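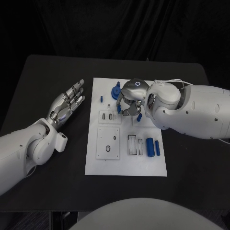
Gears and pegs kit, how do you keep the little bits from vanishing??

Valdemar Baldursdóttir
Asked in Puzzles, kits and small parts

Hi all, quick one before the school run. We've got one of those peg and gear sets, blue gears, blue pegs, white plates you stand them on. Sundier is the make. Second hand, no box, no leaflet. Doing it on the dining table which is dark and every time I tip the bag out something rolls off. Already lost one pin down the back of the radiator, got it out with a ruler.

Two things really.
1. what do you put under it? Tried a tea towel, useless, pegs fall over and the small grey fittings get caught in the loops.
2. is there a proper order? I put the gears on first and then the last one won't go down, teeth clash with the one beside it. Have to pull the lot off and start agian. My lad gives up at that point and so do I.

Don't want to spend much. Ta

3 replies

Sveinbjörnsson

White sheet. Plain white card or a big bit of stiff paper, flat on the table. Blue shows up a treat on it and you can see the grey bits too, which you never will on a dark table. Tape the corners if it slides. I used the back of an old calendar for ages, then bought a sheet from the art shop, up to 8 quid for the thick stuff but thin does fine.

Don't use anything soft. Felt, towel, blanket, all bad. The pegs need to stand up while you look at them and they won't on felt.

Order, the way we do it:
plates down first, get them where you want them
all the pegs in next, push right home, wiggle to check
big gears
small gears last, and turn the one next door a tiny bit with your finger as you lower it. Don't press. If it's clashing you're half a tooth out. Turn, drop, done.

Pick the pegs up by the top, fingertips, not the whole fist. Big hands like mine knock everything over otherwise. And have the bits lying spread out so you can get hold of one without touching its neighbours, heaping them up is what sends them flying.

If a gear still sits high take it off and look at the peg, nine times out of ten the peg isn't all the way in. Ours had fluff in two of the holes, cocktail stick sorted it.

Stinora

get a tray with a lip. job done

Vudine

Agree with the card, less sure about taping it, I like being able to lift the whole sheet and tip it back in the bag at the end. Fold it a bit down the middle and it pours like a funnel. Tape is a pain to get off a polished table aswell.

On the tray, fine if you've a big one, but the lip gets in the way of your wrists when you're trying to put a peg in near the edge. Annoyed me enough that I went back to card.

For keeping them, ice cube tray or an egg box, pegs in one, pins in the next. The grey fittings I put in a jam jar with a lid, they're the ones that go up the hoover. Mine is a different set, 225 pieces on the lid, and I've not lost one since April. Before that, dont ask.

Also check under the radiator again. There's usually a second one.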